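Winisell põe à venda kit de pinça manual para gravar tarefas domésticas

A empresa Winisell começou a vender em março um kit de pinça manual destinado a equipas que treinam robôs para trabalhos de casa. O produto chama-se Stirano e custa 1413 euros na versão de base, com uma pinça, um carregador e a licença do programa Lobo por um ano.

O Stirano não precisa de um braço robótico. A pessoa segura a pinça na mão, faz a tarefa como faria normalmente e o kit grava o movimento dos dois dedos e as imagens. Depois, o programa Lobo separa as gravações por tarefa e marca aquelas que têm falhas de sinal. Segundo a empresa, a bateria permite gravar 108 minutos seguidos.

O primeiro cliente foi a Prikisley, que prepara dados para fabricantes de robôs de serviço e trabalha sobretudo com quartos e roupa. A firma usou o kit durante a fase de teste e entregou à Winisell uma lista de correcções – a mais importante foi sobre o gatilho, que era duro para mãos pequenas e cansava depois de uma hora.

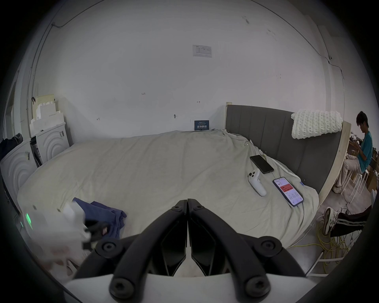 O kit serve para quem já tem um robô de outra marca?
Serve, desde que o robô aceite uma pinça de dois dedos; o programa exporta as gravações em formato aberto e a adaptação fica a cargo do cliente.

Albertina Bastos, responsável pelo produto na Winisell, explica que a roupa continua a ser a parte mais difícil. "Uma caixa tem sempre a mesma forma. Uma camisola muda cada vez que pegamos nela, e por isso é preciso gravar muitas vezes a mesma coisa", afirma. Na fase de teste foram guardadas nearly quinhentas gravações – 524 no total, das quais 100 só de peças de roupa.A versão de base já se encontra disponível na loja da empresa, com entrega em Portugal e em Espanha. O conjunto com duas pinças, para tarefas que pedem as duas mãos, como dobrar um lençol, vai chegar mais tarde e ainda não tem preço. Quem comprar agora a versão de base poderá juntar a segunda pinça sem pagar outra licença.

A assistência é feita por telefone e por correio electrónico, em português e em inglês. Os dedos da pinça vendem-se também em separado, porque são as peças com maior desgaste.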